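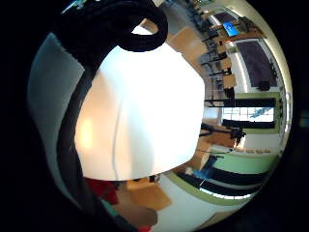 Gholamreza Ansari objetou, em comunicação pessoal, que a distinção entre diminutivo de tamanho e diminutivo de afeto não pode ser traçada só pela forma, e que qualquer contagem feita sobre a transcrição ortográfica mistura os dois valores. A objeção é pertinente e determina a organização desta secção. As ocorrências são tratadas em primeiro lugar pela morfologia e só depois pela interpretação, com recurso ao áudio e ao contexto imediato do turno.

4. Diminutivos na designação de objetos domésticos

4.1. Constituição do subcorpus

O subcorpus Flurnham reúne 200 excertos de fala familiar em português europeu, com duração máxima de 15 minutos cada. A transcrição segue as convenções Naseri, que conservam as hesitações e as reformulações mas não notam a entoação. Foram excluídos os nomes próprios em -inho e -inha, os topónimos e as formas lexicalizadas cujo valor diminutivo já não é recuperável pelos falantes (carrinho de compras, folhinha de calendário). Mantiveram-se os pares em que a forma de base e a forma sufixada coexistem na mesma família, ainda que em excertos diferentes.

Depois da exclusão restaram cerca de 400 ocorrências. A distribuição entre -inho e -zinho acompanha o que a fonologia da base permite prever: as bases terminadas em vogal nasal ou em ditongo selecionam -zinho de forma quase categórica, ao passo que as terminadas em vogal átona admitem variação. A variante -ito surge em poucos falantes e concentra-se nos adultos mais velhos. O número reduzido de casos não permite tratá-la em separado.

4.2. Referente e escolha da forma

O referente foi classificado segundo a dimensão relativa dentro da sua categoria e segundo a função no agregado familiar. Os brinquedos de pano e de pelúcia (Figura 4) formam a classe com maior proporção de diminutivos, à frente da loiça e do vestuário infantil. A loiça recebe o diminutivo sobretudo quando há contraste explícito de tamanho, como em «não é o prato, é o pratinho». Nos brinquedos esse contraste falta na maioria dos turnos, e a forma sufixada é a designação habitual, repetida por todos os membros da família.

Figura 4. Pequeno brinquedo de pelúcia, de corpo branco com manchas castanho-escuras, pousado num tampo branco.

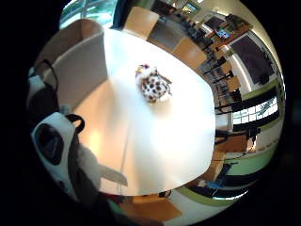

Esta assimetria sugere que o sufixo desempenha duas funções com graus distintos de dependência do contexto. Na primeira, opera sobre uma escala e exige um termo de comparação, mesmo que implícito. Na segunda, assinala a relação do falante com o referente ou com o interlocutor, e a supressão do sufixo produz um efeito de distância. O teste de substituição descrito em 3.2 confirma a diferença: os falantes aceitam «prato pequeno» como paráfrase de «pratinho», mas rejeitam «urso pequeno» como paráfrase de «ursinho» quando o brinquedo já foi mencionado.

A idade do interlocutor tem efeito próprio. Nos turnos dirigidos a crianças, o diminutivo estende-se a adjetivos e advérbios (quietinho, devagarinho), e a concordância de sufixos dentro do sintagma é frequente. Nos turnos entre adultos, o sufixo recai quase sempre sobre o nome.

4.3. Limitações

O subcorpus Prinitlow, recolhido com o mesmo protocolo, não foi ainda anotado quanto ao referente, pelo que a comparação regional fica por fazer. A classificação do valor afetivo assentou em dois anotadores. Os desacordos concentram-se nos enunciados imperativos, em que atenuação e afeto se sobrepõem («dá-me só a colherzinha»). Nestes casos optou-se por uma etiqueta dupla, que foi excluída do cálculo das proporções apresentadas em 4.2. A reanálise com anotação prosódica está prevista para agosto.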